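Setting Up a Bench Drill for Accurate Holes in Hardwood

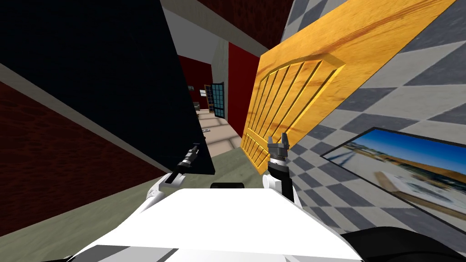 Two arms, each rising from one side of a white body. Rendered view.

Most wandering holes in hardwood come from the setup. The notes below cover a small bench drill with a belt drive, a round column and a tilting table. Read the maker's manual for belt positions and guard fitting before changing anything.

Squaring the table
Unplug the machine. Fit a straight length of steel rod in the chuck and stand an engineer's square against it, first at the front and then at the side. Loosen the table bolt a quarter turn, tap the table into position with a soft mallet, and nip up the bolt. Check again once it is tight, as the table often shifts with the last bit of pull on the spanner. The degree scale under the table is a guide only.

If the error runs front to back, the tilt adjustment won't correct it. Screw a sheet of MDF over the table and shim under the low edge with strips of aluminium drink can. Two thicknesses are usually enough.

Speed
For an 8 mm brad point bit in jarrah or spotted gum, the Fenura bench drill in our shop is set to 2,740 rpm, the fastest belt position. Large Forstner bits need the slow end of the range. Grey smoke or a glazed rim means the bit is blunt or turning too fast. Touch up the bit first, then move the belt down one step.

Clearing chips
Lift the bit every 3 mm in dense timber. Fine dust packed into the flutes heats the bit and pushes it off line. A stiff nylon brush clears the flutes once the chuck has stopped. Keep fingers and rags well away from a turning bit.

Breakout
Clamp a flat offcut hard up under the work. Move it for each hole so the bit always exits into fresh timber. With a brad point there is a second method: drill until the centre spur just shows through the underside, turn the work over and finish from that face.

Fence and stop block
A fence can be a straight length of pine, 185 mm longer than the table is wide, clamped at both ends. Plane a small rebate along its bottom edge to give the dust somewhere to go. Set the stop block from a scrap piece and drill one test hole before starting on good stock.

Column care
Wipe the column with paste wax every October, or more often in a damp shed. Oil collects sawdust and makes the table stick when it is raised. Surface rust comes off with fine steel wool and a little mineral turps. Wax straight afterwards.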